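4.2 Laying out before folding: does the first step do what people say it does?

Advice on folding trousers nearly always opens with the same instruction: lay the garment flat, smooth it, then fold. The claim behind it is that creases left in at this stage are locked in by the fold. We found the claim repeated in every household guide we read and tested in none of them. Ginting's widely copied version goes further and says that a bed is as good a surface as a table. We had doubts about both points.

Our own material comes from the Rurkbridge households, where 12 people were asked to put away clean clothes as they normally would. Across the visits, 169 garments were handled. Trousers were the item on which people disagreed most, and the bed was by far the most common place to lay them out. Figure 11 gives a typical case, with black trousers placed sideways on a patterned cover, the legs apart and the waist to the left.

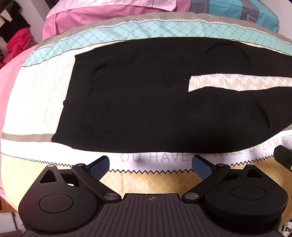

Figure 11. Black trousers laid flat on a bed cover. Faint wrinkles remain in both legs.

By the standard of the guides, these trousers are ready to fold. The cloth is mostly smooth and the gap between the legs is open along its length. Yet there is a curved crease in the upper leg and a deeper diagonal fold in the lower one. A strict reader of Ginting would send the garment back for more smoothing. A relaxed one would carry on. The guides do not say how flat is flat enough, and we suspect that their authors never had to decide.

There is also the matter of the cover itself. Dean Bickerstaff, who did the first round of coding, argued that a busy print makes people worse at judging whether a garment lies straight, because the eye follows the bands of the cover when it should be following the seams. It is an attractive idea. We could not support it from our notes, and the Plularholm study that is usually cited in its favour used plain sheets throughout. With plain black cloth the outline stands out well enough against a pale ground, and small creases are the harder thing to see.

A wider view is more useful on one point, as it takes in the ends of the legs. The hems are uneven: slightly so on the upper leg, and wavy and slanted on the lower, which curves upward towards the right. Someone who checked only the waist and thighs might call the layout finished. Folding one leg over the other from here would, we think, bring the hems together badly unless they were straightened first – a fault that no amount of smoothing higher up would cure.

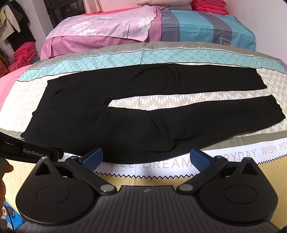 4.3 Matching the hems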